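Opening a Bar or Restaurant: Notes for Session 4
Course: Starting a Small Food and Drink Business

Please read these notes before Saturday. We will use the case of Hetus in the group work, so bring something to write with and a calculator.

1. What we covered last time

In the last session we spoke about the lease. You remember that the rent is only one part of what you pay for the room. There is also the service charge, the insurance, and often a share of repairs to the roof or the street front. Several of you asked if it is better to take a cheap room in bad condition or an expensive room which is ready to use. I did not give a full answer, and today we look at it with numbers.

2. The case: Hetus

Hetus is a small wine and snack bar in Sorstead, on a side street behind the market hall. The owners are two friends who worked before in hotel kitchens. They signed for a former shoe repair shop with a floor area of 100 square meters, including the cellar. They wanted to open before December, when the market hall has its evening season and the street is full of people.

The room had no kitchen extraction, and the landlord did not allow a duct on the back wall. For this reason the owners changed the concept. They gave up hot dishes and wrote a menu of cold plates, bread, pickles and two soups that can be kept warm on an electric unit. Many new owners would see this as a defeat. I would ask you to see it as a normal step. A concept is always written for a certain room, and when the room says no, the concept has to move.

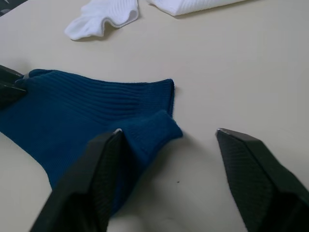
Blue knitted sock on a light beige tabletop.

3. Seats, covers and turns

Some words are used loosely in the trade, so let us fix them for this course.

A seat is one place where a guest can sit and be served. Bar stools count only if you serve food there.
A cover is one guest served. If the same seat is used by two guests in one evening, this is two covers.
A turn is the number of times a seat is used in one service.

Hetus served 261 covers in its first full week. On paper this looked good. But more than half of the covers came on two evenings, and on the quiet evenings the staff cost was higher than the margin on the food. When you make your own plan, please do not divide the week by the number of days and use the average. Write each day separately. A bar does not have average days, it has full days and empty days, and the rent is the same for both.

4. The first menu

The first menu should be short. I know that students do not like this advice, because a long menu feels generous. Consider what each dish asks from you: a supplier, a place in the fridge, a written recipe, a price that is checked, and a person who can make it when the cook is sick.

A useful exercise is to write all ingredients in a column and to mark how many dishes use each of them. An ingredient with only one mark is a question. It may stay, if it is the reason why people come. Otherwise it will be thrown away at the end of the week, and you paid for it.
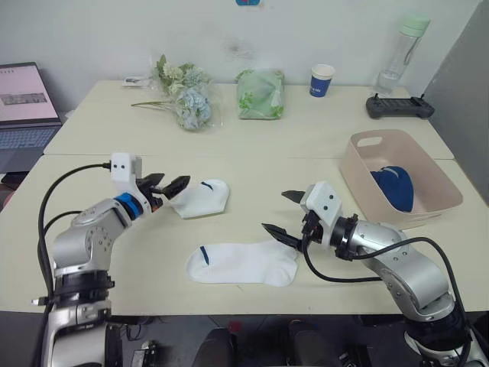
5. Opening night and the soft opening

A soft opening is a service for invited guests, usually at a reduced price, in the days before the public opening. Its purpose is to find mistakes. Invite people who will tell you the truth, and do not invite the press.

The restaurant Kovitari, also in Sorstead, made a soft opening with a full room on the first evening. The kitchen had never cooked together before that day. The first main courses left the pass after a very long wait, and by then many guests had eaten only bread. The owners told me later that they learned a lot, but they could have learned the same with half of the guests – and with less bread.

My recommendation is this order:

First evening, one third of the seats, reduced menu.
Second evening, one half of the seats, full menu.
Third evening, all seats, arrivals spread over two hours.
One day closed, for corrections.
Public opening.

The closed day is the one that owners remove when they are short of money. Try to keep it. Menus have to be printed again, a door closes badly, the card machine does not reach the last table. These things cannot be repaired while guests are sitting in the room.
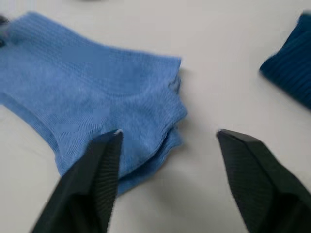
The course instructor

6. Suppliers and the first orders

For the first month, order small and order often, even if the price is a little higher. You do not know yet what people will drink. Hetus bought a large amount of one sparkling wine from the wholesaler Bolger, with a discount that seemed too good to refuse. The guests preferred the house white, and the sparkling wine stood in the cellar until spring.

Before you sign with a supplier, ask these questions:

What is the smallest order with free delivery?
At what time does the truck come, and can it stop in front of your door?
Can unopened cases be returned, and until when?
How many days do you have to pay?
Who answers the phone at the weekend?

The last question sounds unimportant. Ask it anyway.
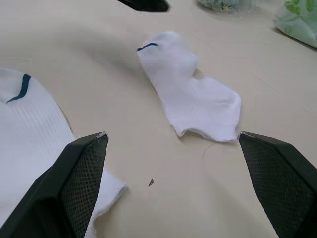 Reading time: 4 minutes

7. Homework

Write the plan of one week for your own bar or restaurant, with covers for each day, in up to 400 words plus one table. Say clearly which numbers you measured and which you guessed. A guess is allowed, if you write that it is a guess. If you visit an existing place to count guests, order something and be polite to the staff.

Next session: staff contracts and tips.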